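The Allotment Bus

I had not been on the number 4 since I was at school, and I only got on it that morning because my car wouldn't start and it was raining sideways. It's a funny old route. It goes out past the Fekach works, up the hill, through the estate where all the roads are named after trees that don't grow there, and finally down to the allotments, where it sits for ten minutes with its engine running before it comes back again.

I was meant to be going to the dentist. I want that understood, because my sister has told everybody that I was wandering about like a lost dog, and I wasn't. I had an appointment at half past nine and I had my little card with the time on it. I just didn't get off.

What happened was the woman with the onions. She got on outside the Brendetti bakery with a string bag in each hand, wet through, and she sat down next to me even though there were plenty of other seats. She smelled of earth and paraffin. She said, "You're the girl who broke the cold frame."

Well! I hadn't thought about the cold frame in years. I was nine when I did it, and I'm 42 now with a bad knee and a mortgage. But my face went hot straight away, exactly as it did then, and I said, "It was an accident," in a voice I hardly knew.

"I know it was," she said. "Are you getting off at the surgery?"

I looked out of the window and we were just coming up to it. I could see the green door and somebody shaking out an umbrella. I said no, I was going to the end. 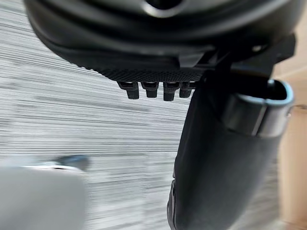
My grandad had plot 76, right at the bottom by the brook, and I spent most of my Saturdays there until I was old enough to be bored by it. He had a shed that leaned, a water butt with a frog in it, and a tin of odds and ends that I was allowed to sort through if I'd been good. I loved that tin. There were hinges and washers and bits off machines he'd worked on, and one piece I always went for first, black all over, with four little pins hanging in a row under a strip that was rough like the handle of a good screwdriver. I used to run my thumbnail along it to hear the noise. He never could tell me what it had come off, or he told me something different every time - a loom, a submarine, a piano for cats - and in the end I decided it was the comb of some tiny and very important person.

The cold frame wasn't his, it belonged to the plot next door. I'd climbed up on an upturned bucket to look for the tiny person (I know, I know, but I was nine) and the bucket went one way and I went the other. I didn't get a scratch. The glass went everywhere, all over the lettuces, and I ran and hid in the shed and let my grandad take the blame. He told them he'd dropped a spade on it. He paid for the glass too, and he didn't say one word about it on the walk home, though he held my hand tighter than usual crossing the road.

"He was a rotten liar, your grandad," the woman said. The bus was swinging round by the chestnut trees that aren't there. "He didn't even own a spade that week. He'd lent it to me."

"So you knew?"

"You'd left a shoe behind."

I laughed so loudly that the driver looked up in his mirror. Then I was crying a bit, which I blamed on the onions, and she very kindly moved the bag to her other side as though that might be the trouble. 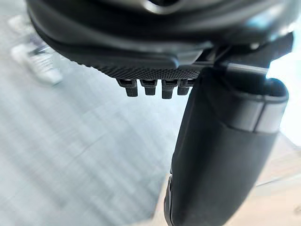 We got off at the end together. The rain had eased to that thin stuff you can't see until you're soaked in it. She gave me one of the bags to carry without asking, and off she went through the gate at a fair old lick, me limping along behind in my dentist shoes. I hadn't realised how small it all was. The main path used to go on for ever, and now I could see right down to the brook from the gate.

Plot 76 belongs to somebody else, of course. They've got raised beds and a sign with a hedgehog on it, and a smart new shed with Wernari stamped on the door in orange letters. It doesn't lean at all. I stood there feeling rather cross with it. Next door was hers, and it was a proper mess, leeks and brambles and an old bath, and along the back wall was the cold frame.

"Is that the same one?"

"Same wood," she said. "Third lot of glass. I did the second lot myself, with a wheelbarrow."

She put the kettle on her paraffin stove and we had tea out of jam jars with the door open. She didn't talk about him much, which I'd been half hoping for and half dreading. She talked about leek rust, and what the Cordeiro garden centre was charging for seed potatoes now, and how March had been so dry one year that they'd carried water up from the brook in anything that would hold it, including a hat. I said was it his hat? She said it was, and it leaked.

The surgery rang while I was on my second jar. I told them I'd had trouble with the car.

When it was time for the bus she walked me back up to the gate and gave me three onions and a leek, and I asked if I might come up again one Saturday and do a bit of digging, or hold something. She looked at my shoes for quite a while.

"Bring a spade," she said. "I never did give his back, but the handle's gone."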